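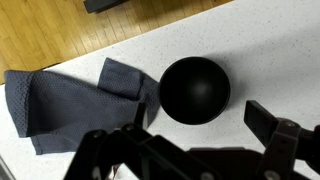

Koubek Savings Bank will change how it accepts loose coins from personal customers, beginning in September. Coins brought to any branch will be counted by machine at the counter, and the total will be credited to the customer's account the same day. Many households keep their change in a plain bowl on the counter, much like the black one shown, and customers may bring it in without sorting it first.

There is no fee for deposits of up to 1,000 coins per visit. Larger deposits will carry a charge of 5 percent, taken from the counted total. Registered charities are exempt.
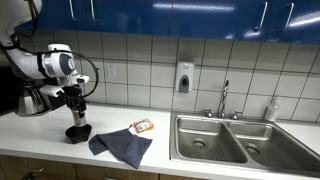

Coins that the machine rejects will be returned at the counter. Foreign coins, tokens and badly bent pieces cannot be credited. Worn coins that can still be identified will be accepted by hand - please allow extra time for this.

Paper coin wrappers will remain available at all 23 branches. Wrapped rolls must show the account number in ink.

The Gorner and Rostier branches will take coin deposits from 9 a.m. until noon only. All other branches will take them throughout opening hours.

Questions from business customers, who remain under their present terms, should be addressed to Helju Toom, Head of Cash Services, at the Tresitz office.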